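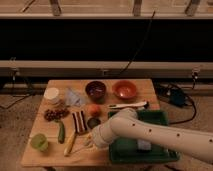
How often should a small store do its own safety walk?
Once a month is what I'd go for, plus an extra one before any big sale or after a floor reset.

I run the Sidby branch of Skimodano (housewares, small electricals, a bit of garden stuff in the warmer months) and these are my notes from the walk I did on 15th September. I've left my comments in because the bare form we get from head office tells you very little about what to look for. Our sales floor is 1,603 square feet, so if yours is bigger you'll need more than the hour I give it.

FRONT OF STORE

Entrance mats flat, edges not curling: OK
Comment: The left one was starting to lift in May and I swapped it. Still good!

Automatic door opens fully and stops for an obstruction: OK
Comment: I use a cardboard box for this, please don't use your foot. Try it at a slow push and a quick one.

Window displays stable, nothing top-heavy: FIX
Comment: The tall plinth rocks if you lean on it even a little. Moved it against the wall for now and taken the glass vases off it.

Floor free of trip hazards: OK
Comment: One stray hanger, picked up. Look under the gondola ends too, that's where the hangers go to hide.

SALES FLOOR

Aisles clear for a wheelchair or a double stroller: FIX
Comment: Ugh, the promo bins again. Three of them had crept into the main aisle. The marketing plan says "high-visibility dwell zones" and I say people need to get to the register. They're back by the end caps and I've put tape on the floor so they stay there.

Shelf clips seated, no sagging shelves: FIX
Comment: We have Grodell shelving all the way down the back wall and the clips do work loose when staff restock in a hurry. Press each one with your thumb, you'll feel it if it isn't home. I found 4 loose, all on the cookware bay, and pushed them back in. Will check that bay again next week.

Heavy items between knee and shoulder height: OK
Comment: Much better than last time. Cast iron is down low where it should be.

Display tables steady, items back from the edge: OK
Comment: Give each table a good wiggle from two sides. 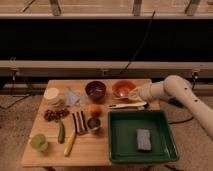
Tabletop with toy food and an orange bowl, back right

Sharp items locked or tethered: OK
Comment: Knife cabinet key was on the hook in the office and signed for.

STOCKROOM

Fire exit clear, inside and out: FIX
Comment: Clear inside, but there was a stack of flattened cartons against the outside of the door. I moved it and had a word with the morning crew. This one can't wait for the next walk, so look at it every single day.

Extinguishers in place, gauge in the green, tag in date: OK
Comment: All 3 fine. Write down the tag date while you're standing there or you'll only have to come back.

Ladders and step stools sound: FIX
Comment: The small stool has a cracked foot. Tagged it "do not use" and put it in my office, and a new one is on order from Xiong, same people who do our hand trucks.

Stacked stock below the sprinkler line: OK
Comment: Just about! We get a lot in before the holidays and it will get tight, so I'm asking for the delivery to be split.

Emergency lights come on with the test button: OK
Comment: Hold the button down for a bit, the one over the staff door is slow.

STILL OPEN

Plinth to be repaired or thrown out
Replacement stool to arrive
Split delivery to be agreed with the warehouse
Recheck cookware bay clips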